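4.2 Work surface and cloth states

Household folding is usually studied on beds, ironing boards or kitchen tables, where the color and texture of the support vary from one home to the next. For the present study all cloths were placed on a plain white surface with pale gray walls on three sides. The intention was to keep the outline of each cloth easy to trace and to keep other laundry items from hiding the edges. Patterned cloths were left out of the main set, as their printed borders were often mistaken for hems during annotation in the pilot.

Each cloth was assigned one of three states at the start of a trial. A cloth is called folded when at least one crease runs the full width of the item and the layers lie on each other without a visible gap wider than 15 mm. It is called spread when a single layer touches the surface over most of its area. All remaining configurations are called crumpled, including those in which a former fold has slipped open. The definition makes no reference to how the cloth came to be in that state. A towel dropped from a height and a towel pushed together by hand receive the same label.

The set consisted of 102 cloths supplied by Umside and Castix. They were washed once before use, without softener, and dried flat. Cloths from the two suppliers differed mainly in hem construction. The Castix items have a double-turned hem that stands up slightly at the corners, while the Umside items are overlocked and lie flat. This difference matters for the second fold, where a raised corner tends to shift the upper layer toward the fold line. Hem type was therefore recorded for every trial and entered as a factor in the analysis in Section 5.

A layout with more than one cloth is shown in Figure 3. Only the cloth in the middle of the workspace is scored. The cloths placed toward the back corners are treated as background, whatever their state, and are not included in the fold quality measure. 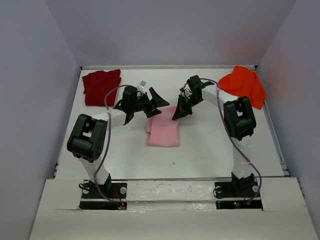
Figure 3. Folded pink cloth in the middle of the workspace, with a dark red cloth and a crumpled orange cloth near the back corners.

Margarida Meireles objected to the three-state scheme at the October review, arguing that "crumpled" covers too much, and that a cloth with one loose corner should not be grouped with one that has been bunched into a ball. In her view the first needs a single correction and the second has to be spread out again from the beginning, so that any average taken over both says little about folding effort.

We accept the point in part. A fourth state, slipped, was tested on a subset of the labels. Agreement between the two annotators fell when it was added, mostly on small cloths, where a displaced corner takes up a large share of the visible area. The three-state scheme was kept for the main results, and the four-state labels are reported in Appendix B for readers who wish to repeat the comparison.

Fold quality was measured on the scored cloth alone. The measure combines the offset between the upper and lower edges, the angle between the fold line and the nearest hem, and the number of secondary creases longer than 9 mm. Offsets were read at both ends of the open edge and averaged. Where a hem was curled under, the reading was taken at the outermost visible point of the fabric. No attempt was made to flatten a cloth before measurement, as pressing by hand removed secondary creases in the thinner items.

A total of 500 trials were scored using the Macedo protocol, with the order of cloths randomized within each session. Trials in which a background cloth touched the scored cloth were excluded. Conceição Coelho and a second annotator worked from separate copies of the label sheet, which were merged only after both were complete. Disagreements were settled by measuring the widest gap between layers and applying the threshold given above.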